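おねしょ対策の防水シーツ、洗い替えは何枚必要?
カテゴリ:暮らし・寝具 / 返信 7件

1. perik_mama
4歳の子の夜のおむつを外す練習中です。今は綿のパイル地の防水シーツが一枚だけで、夜中に汚れると替えがなくて困っています。買い足すなら何枚か、素材は何がいいか教えてください。洗濯機は縦型、乾燥機はありません。

2. toro_48
うちは三枚で回しました。敷いている分、洗っている分、予備です。冬は乾くのに丸二日かかるので、二枚だと足りない日が出ます。パイル地は肌ざわりはいいけれど乾きが遅いです。

3. evton
三枚は多いと思います。二枚と大きめのバスタオルで十分でした。全面を覆うタイプは洗うのも干すのも場所をとるので、腰の下だけに敷く小さいものを勧めます。幅が105センチあれば横漏れも少ないです。

4. toro_48
>>3
寝相によります。うちの子は一晩で頭と足が逆になるので、小さいシーツは朝には足元で丸まっていました。汚れたのはマットレスのほうです。

5. kasumi_g
洗濯の注意をひとつ。裏にフィルムが貼ってある防水シーツは、洗濯機で脱水すると水が抜けずに片寄って、大きく揺れることがあります。洗濯機の説明書で防水性のものが禁止になっていないか確認してください。うちの縦型は禁止だったので、浴槽で押し洗いして、風呂のふちに掛けて水を切っています。
あと柔軟剤は吸いが悪くなるので使っていません。

6. perik_mama
>>5
説明書を見たら禁止でした。今まで普通に脱水していました。これからは手洗いにします。
そうなるとパイル地を三枚手洗いするのは大変そうです。拭くだけで済むビニールっぽいものはどうでしょうか。

7. evton
ビニール系は掃除は楽です。濡れ布巾で拭いて、陰干しで終わります。ただ夏は蒸れますし、寝返りのたびに音がします。直接寝かせずに、上に薄い綿のシーツを一枚重ねてください。
値段は近所の店で一枚500円でした。安いものは折り目から裂けてくるので、半年で買い替えるつもりで。400円のものも試しましたが、薄くて角がすぐ浮きました。

8. toro_48
>>7
重ねるとずれませんか。うちは四隅にゴムのついたものでないとだめでした。音で起きる子もいるので、最初から全部ビニールにするのは反対です。

>>1さんへ、今の話をまとめておきます。洗い替えで迷っている人はこのあたりから選んでください。

・パイル地の全面タイプ
肌ざわりがよく、音もしません。乾きが遅いので、冬は三枚あったほうが安心です。脱水できるかどうかは洗濯機の説明書で確認。

・腰の下だけの小さいタイプ
寝相のいい子向け。干す場所をとりません。マットレスの下に両端を折り込むと多少ずれにくくなります。

・ビニール系の拭けるタイプ
上に綿のシーツを重ねて使います。頭側はヘッドボードの手前まで届く長さがあると、逆向きに寝ても受けられます。子ども向けの柄も売られています。写真のものは白地に薄緑の、笑った顔の雲としずくの柄です。
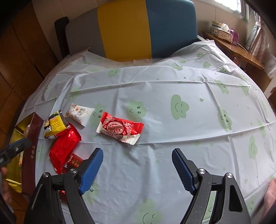 ・使い捨ての吸水シート
旅行や帰省のとき用。14枚入りを一袋置いておくと、洗濯が間に合わない日にも使えます。毎晩使うと高くつくので、うちでは普段は出していません。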